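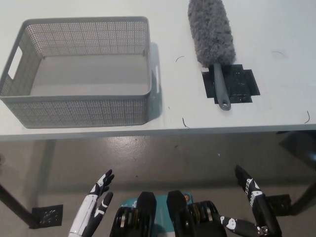 Tenura is looking for 2 part-time housekeeping assistants for our guest house in Jorkby. The house was built in 1907 and it has tall windows, deep window sills and many shelves, so a big part of the work is dusting, and we take dusting seriously. Each assistant receives their own set of tools, kept in a basket with small holes in the walls and a handle opening on each short side, the same kind as the gray one on the white table, and a microfiber duster with a shaggy head goes with it. The duster has a hole at the end of the handle, so at the end of the shift it can hang on the hook and not lie on a surface. A white table also shows every thin dark hair, and we ask you to look for such small things before you call a room ready.

What you will do

You will prepare the guest rooms and the two common rooms after the guests leave. This includes changing the beds, dusting, wiping the tables, cleaning the floors and putting small items back in their baskets. On quiet days you will also help with the linen room, where towels and sheets must be folded and sorted by size. There is no kitchen work in this position and no work outdoors, except sweeping the front steps in dry weather.

We work from the top to the bottom in every room. First the lamps and the upper shelves, then the sills, then the tables, and the floor comes last. The speckled floors are shiny, and dust under the furniture is easily seen in the morning light. Please do not forget the feet of the tables. Many guests have written to us about clean corners, and we would like to continue receiving such letters.

The duster must be shaken outside, on the yard side of the house, and never from a window. The heads are washed in the evening by the person who closes the linen room. We use water and a mild soap for nearly all surfaces. If you have an allergy to any cleaning product, please tell us in your application, and we will see what can be changed.

Whom we are looking for

You do not need experience in a hotel. Persons who cleaned offices, schools or private homes are very welcome, and also persons who are looking for their first job. It is important for us that you are on time, that you can work alone in a room for a longer period, and that you notice when a thing is not in its place. You should be able to carry a full laundry bag up one flight of stairs. There is no elevator in the old part of the house.

You should understand simple written instructions in English. The lists in the rooms are short. Your speaking does not have to be perfect, as the team comes from several countries and we are used to explaining a thing twice.

Hours and conditions

The shift begins at 9:30 in the morning and lasts 6 hours, with a paid break in the middle. The break room has a coffee machine and a small refrigerator. Every assistant works on Sunday in turn, and for this day the hourly pay is higher. The trial period is 60 days, and during this time you will be paired with a colleague who knows the rooms. Work clothes are given by us and washed by us. Shoes you bring yourself, and they must be closed and have a soft sole.

The bus from Mitby stops across the street from the house. For those who come by bicycle there is a covered place in the yard.

How to apply

Please send a short letter with your contact information and the days when you can work. A resume is useful but not required. You can also leave the letter at the reception of the guest house, in an envelope marked "Housekeeping." We read all the letters, and we answer also to those whom we cannot invite.

Invited persons will come for a conversation and after it they will prepare one room together with us, which is paid as working time. We would like to fill both positions in March. Persons who prefer longer shifts may write to our second house in Dinsa, where the laundry is looking for help as well. Please say in your letter which of the two houses you mean.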